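Section 4: Setting up the Brondmont plate sealer

This section covers placing the sealer on the bench, fitting the film roll, setting the first sealing programme and running a test plate. Allow an hour for a new installation. If you are moving a sealer that has been used before, start at 4.2 and check the settings in 4.4 before you seal any samples.

4.1 Placing the unit

1. Lift the sealer out of its carton with two people, holding it by the base. Do not lift it by the drawer or by the film cover.
2. Put it on a level bench that does not shake. Keep it off any bench shared with a centrifuge or a shaker.
3. Leave a clear hand's width behind the unit so that warm air can leave the rear vent.
4. Remove the orange transit screw from the left side and keep it in the bag taped inside the film cover. You will need it if the sealer is ever sent back.
5. Connect the mains lead and switch on at the back. The display shows the software version and then the word WAIT.

Caution: The heating plate warms up as soon as the unit is switched on. Do not put your fingers inside the drawer opening.

4.2 Fitting the film roll

Use only Flistau film in widths marked for this model. Clear film and foil film are fitted in the same way, but they need different temperatures (see 4.4).

1. Switch off at the back and wait until the HOT lamp goes out.
2. Open the film cover and pull out the spindle.
3. Slide the roll on to the spindle with the printed arrow on the core pointing towards the drawer.
4. Put the spindle back in its slots. It clicks on both sides.
5. Feed the loose end under the grey roller until it reaches the cutting edge.
6. Close the cover, switch on and press FEED once. The unit draws in the film and trims the end.

Note: If the display shows FILM after this step, the end was probably cut at an angle. Trim it square with scissors and feed it again.

4.3 Preparing plates and other vessels

The drawer takes standard plates in all the usual depths. An adapter frame is supplied for each depth, and the depth is stamped on the frame's short side. Seat the plate in its frame first, then put the frame in the drawer with the notched corner at the front left.

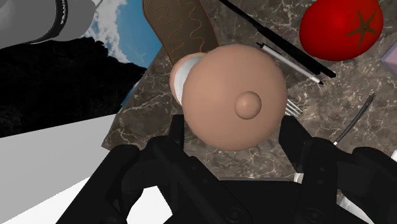
Plates should be free of dust and drips on the top surface before they go in. Wipe the rims with a lint-free cloth and let them dry. A drop of liquid on a rim will boil under the heating plate and leave a channel in the seal. The drawer also needs a flat top to press against, so anything domed, or with a small rounded nub on it, must stay out of the sealer. The same goes for loose caps and cap mats, which should be taken off and put aside before the plate is loaded.

Caution: Do not seal plates holding flammable solvents. Use the MacPherson cold press and adhesive film for these, as set out in Section 7.

4.4 Setting the first programme

The sealer leaves the factory with 2 programmes stored, one for clear film and one for foil. Both are meant as starting points. The right setting depends on the plate material and on how long the plates will be stored.

1. Press MENU and choose PROGRAMMES.
2. Pick the programme that matches the film you have fitted.
3. Check the temperature and the time. Change them with the arrow keys if the leaflet packed with your plates gives other values.
4. Press and hold SAVE until the unit beeps.
5. Type a short name if you want one. Names can have up to eight letters.

Note: A saved change replaces the factory value. To get the factory values back, choose RESET in the same menu. This clears the names as well, but leaves the seal counter alone.

4.5 Running a test plate

1. Fill an empty plate with coloured water to about half its depth.
2. Load it and press SEAL. The drawer closes, and opens again when the cycle ends.
3. Let the plate cool on the bench.
4. Turn it upside down over a paper towel and leave it for 58 minutes.
5. Look for colour on the towel. If there is none, the setting can be used. If there is colour at one edge only, check that the frame is seated flat and repeat with a new plate. If there is colour all over, raise the time by one step.

4.6 The seal counter

The counter is under MENU, SERVICE. Units are run in before delivery, so it will not read zero. The demonstration unit at our Dancombe workshop read 2,191 when this section was written. Write your own starting figure on the card inside the film cover.

Clean the heating plate when SERVICE shows CLEAN, and follow Section 6 when you do so. Questions about this section can be sent to Tyyne Leinonen at the Dancombe workshop. Please give the serial number and the counter reading.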